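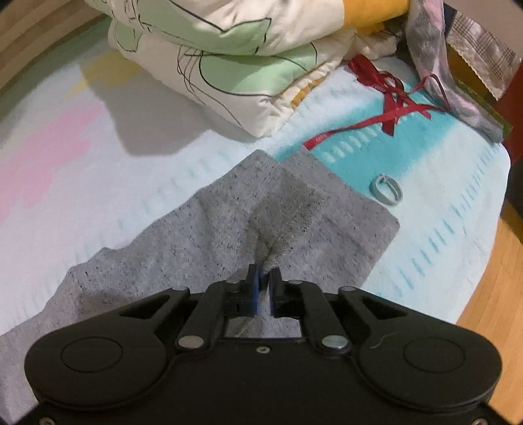
Zaid Najjar wrote:
> I still say fold the grays on the bed and skip the table. You lose the
> corners on a hard top because the cloth slides, and on a sheet it stays
> where you drop it. My question is what everybody does with the heathered
> stuff once it's folded. Mine comes out of the drawer looking like I slept
> on it.

Hi Zaid, hi all,

I'm with you on the bed! I've done it that way since we moved into the Clerkside apartment (no table to speak of, so it wasn't much of a choice) and I've gotten pretty attached to it. A soft sheet underneath grabs just enough. Mine is an old pastel one that's been through the wash so many times it's practically a blanket.

As for the creases, I think you're stacking too high. I used to pile everything up in one tower and the bottom two shirts were always a disaster. Now I stop at 5 and start a new pile, and if the drawer won't hold it, something goes on a hanger. Heathered knits are sneaky, too - the flecks hide a wrinkle while it's lying flat and then you put the thing on and there it is, right across your stomach.

The other thing is where you pick it up. If I pinch in the middle I get that little star of creases that never quite goes away, so I try to go for two corners, give it one good shake, and lay it back down before I fold anything. Dwynwen told me in January that she smooths from the collar down with the side of her hand. I tried it and it's better than my way, which was basically patting it and hoping.

Do you fold in thirds or in half? I go in thirds for T-shirts and in half for anything with a thick hem. Iñaki swears by rolling, but my drawer is only 4 inches deep on the inside and rolled sweatshirts jam it shut. Ask me how long I spent with a butter knife getting it open.

Oh, and does anyone still have the Dawber folding board we were passing around? I think Leandro had it last. I'd like it back for the pillowcases, no rush.

Itziar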